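White table, pink plate

2021-05-25

I have been replacing the crockery in stages since the move to Harkham, and the plates were the last part outstanding. The old set was stoneware. It weighed too much, chipped at the edge and would not stack level. Two of the survivors have gone to Hayley Goodall, who wanted something to put under plant pots.

The requirements were short. Plastic, round, a raised rim to stop peas leaving, and small enough to fit the lower rack of the dishwasher without blocking the spray arm. I also wanted a colour. The table is white and the wall behind it is white, and a white plate on that is difficult to find when you come in from the garden without your glasses.

I ordered from Asutell, who sell by the single plate as well as the set. Delivery was to the Tunstall depot and I collected it myself.

On the table

The colour is listed as coral. I would call it salmon pink, and under a ceiling light it moves further towards pink than it does by the window. Against the white it shows up very well. The rim is shallow. It is enough for toast, beans on toast and most things with a thick sauce, but soup is out of the question and I would not carry gravy up a flight of stairs on it.

The table has now been wiped down more than 300 times by my reckoning (once a day, sometimes twice) and the top has kept its colour. It does show every crumb. A few dark specks are visible at any given moment, whatever I do, and I have stopped treating this as a fault in the table. 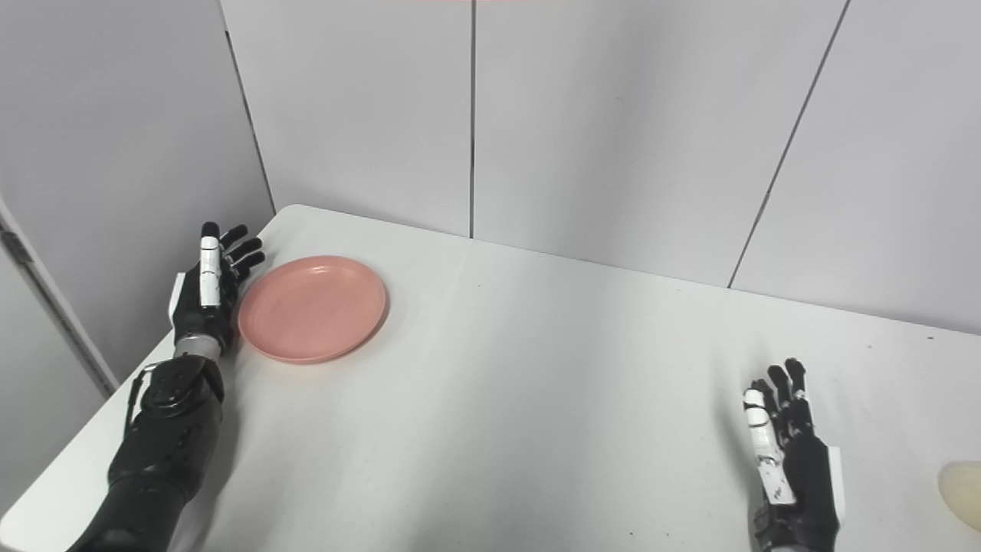 Washing and storage

So far the plate has been through 18 dishwasher cycles at the normal setting. There is no warping that I can detect with a steel rule laid across the rim. Tomato is the usual problem with plastic, and I rinse it off straight away, so this has not been a fair test.

It goes in the Wudance rack by the sink, which has slots intended for thicker plates. Mine leans over slightly in the slot – a strip of folded cloth behind it cures that. I may order a few more in September if the colour is still on the list, and a deeper one for soup.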